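Mug Handling Fault: Frequently Asked Questions
Ernine pick-and-place simulator, Bernbridge Automation
Last updated 9/9/26

What went wrong?
Release 166 of the Ernine simulator let the gripper close straight through the wall of a mug and report a firm, successful grasp. The scoring script, which is a trusting soul, gave it full marks.

Which objects are affected?
Hollow ones with a handle. Mugs are the worst. Solid blocks are fine, which explains why our block tests passed and why we felt so good about ourselves in March.

How bad was it?
Of 815 logged mug grasps, 80 were scored as good when the fingers were partly inside the mug. We went back and checked them one at a time. It was a long week.

What causes it?
The collision shape for the mug was built at low detail, and the thin wall got lost on the way. The picture you see and the shape the physics engine uses are two separate things. Ours had drifted apart, like a lot of couples.

Can I spot the fault in the wrist view?
Sometimes. A clear gap between finger and mug tells you only that nothing has gone wrong yet. Check the contact log as well, and turn on the collision overlay before the fingers close.

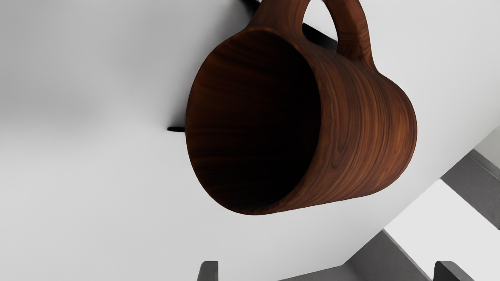
Wrist view in the simulator: wooden mug, with both fingertips at the bottom edge.

Is the wood texture to blame?
No. Several people have asked, and one customer sent us a plain gray mug to prove it. The gray mug failed too. The grain is paint as far as the physics is concerned.

Could this hurt anyone?
Not in the simulator. If you trained a grasp policy on the bad scores and loaded it onto a real arm, please stop and read the next answer. A robot that has learned it can pass through mugs will press harder than it should, and broken ceramic is sharp.

I already moved my policy to a real arm. Now what?
Take it off. Retrain with the patched mug shape, then run 20 slow grasps at your lowest force setting with the guard closed. Keep your hands out of the cell, even if the mug is your favorite.

How do I get the fix?
Install the Lindgren patch from your account page and rebuild the object library. If you skip the rebuild, the old shapes stay in the cache and you will write to us to say the patch doesn't work.

Do I need to rescore old runs?
Yes, any run with a mug in it. The Grendano tool will do this in batches. It is slow – start it before lunch.

Will there be other objects with this problem?
Pitchers and watering cans are being checked now. Results go on this page as each one is finished.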